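Drirnstead Community Portal
Home | News | Events | Library | Clubs | Contact
Search this site Enter keywords Go

Toy library in Drirnstead opens a shelf for shape and color blocks

Nov 15, 2024

The toy library on Trarkach Street has a new shelf, and it is only for blocks. Families in Drirnstead can now borrow sets of small colored shapes together with a wooden board to play on. The shelf was opened this week and the first sets have already gone out to homes.

There are 28 sets on the shelf. Each set has 16 blocks, so the library had to check and number 448 pieces before the opening. This work was done in the evenings, after closing time, and it took longer than was planned. Some bags had come with two of the same piece and one missing, and these had to be sorted again from the beginning.

The blocks come in several shapes, and stars, cylinders and hexagons are among them. A shape can come in more than one color. This is important for the way the sets are used, said Ezekiel Whitlock, who is responsible for the toy library and who has worked there for seven years.

"A small child will first put the blocks together by color, almost always," Whitlock said. "Then one day the same child puts all the stars together and does not care about the color any more. The parents are often surprised by this. I like that they can see it at their own kitchen table."

The boards were made by Sezer, a small wood workshop on the edge of town. The library asked for a board that is large enough for a long row of blocks and still leaves free space behind it. The workshop kept the surface plain, without holes or painted lines. At first the plan was to have a place cut into the wood for each shape, as in a puzzle. Whitlock decided against it after trying one such board with a group of children in the spring. They finished it quickly and went away to something else. 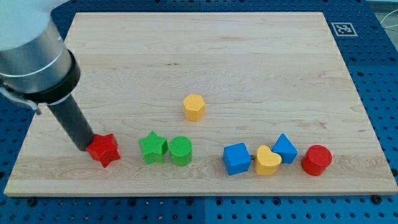 A star and a cylinder of the same green can stand next to each other as a pair, and for one child they belong together. For another child the green star must go to the red star. Both answers are accepted, and the leaflet that comes with each set says this on its first page. It also asks the adults to wait a little before they help.

The leaflet was written by Imine, the parents' group which meets in the room above the library. It has seven short games in it. The first one is only to make a row. In the second one the adult takes one block out of the row and places it alone at the back of the board, and the child says which block is gone and where it stood. The later games are harder and need two players. The last one is played with closed eyes, and the child has to find out the shape with the fingers.

This last game was the reason for a long discussion in the group. Some parents thought it was too difficult for children under four. Others had tried it at home and said that the star is easy to find even for a small child, but that the hexagon and the cylinder are mixed up very often. In the end the game stayed in the leaflet, with a note that one can begin with only two shapes.

The sets can be borrowed for three weeks. It is possible to extend the loan once, if no other family is waiting. A library card is enough and there is no extra fee. The board has to come back together with the blocks — the library does not lend the board alone, although several people have already asked for it. One grandmother wanted it for her bread dough and was kindly told no.

If a piece gets lost, the family is asked to tell it at the desk. There is no fine for the first lost piece. The library has kept a small box of spare blocks for this case, but not every shape is there in every color, so it can happen that a set goes on with a star of a different color than before. Whitlock does not see a problem in it. A set with one wrong color, he said, gives the children something to talk about.

For cleaning, a damp cloth is recommended, for the board and for the blocks. The board should not be put in the sink or left in water. Marks from crayons can stay on it. The library does not expect that the wood looks new when it returns, and the workshop has offered to sand the boards again next summer.

The nursery school behind the market has also shown interest. Its teachers would like to have four sets at the same time, to use with small groups in the morning. Up to now the toy library has lent only to families, and the rules would need to be changed for this. Whitlock said that he is in favor, but that he first wants to see how many sets are really borrowed during the winter. He will speak about it with the teachers again after the holidays.

There was some question about the space as well. The new shelf stands where the large floor puzzles were before. The puzzles are not gone. They were moved to the lower part of the cabinet next to the window, and one has to ask at the desk to get them out. Two families complained about this in the first days, and a sign has now been put up on the cabinet door.

On the opening afternoon the library put out boards on the low tables and let the children try. It was more full than expected, and coats were lying on the floor in the hallway. Some older brothers and sisters started to build towers, which is not in the leaflet at all, and soon the younger ones did the same. The parents' group now thinks about adding a page for towers when the leaflet is printed the next time. Suggestions from families are welcome and can be left in the folder on the shelf.

A second play afternoon is planned before the end of November. It will take place in the room above the library, where there are more tables. Children under six should come with an adult. Families who want to come are asked to write their name on the list at the desk, because the room is not large and the stairs are narrow. Strollers can be left downstairs next to the return box.

The toy library keeps its usual opening hours. Sets that are borrowed now should be brought back before the winter closing, or extended at the desk in time. Who wants to know if a set is free can also call, but the telephone is only answered in the afternoon.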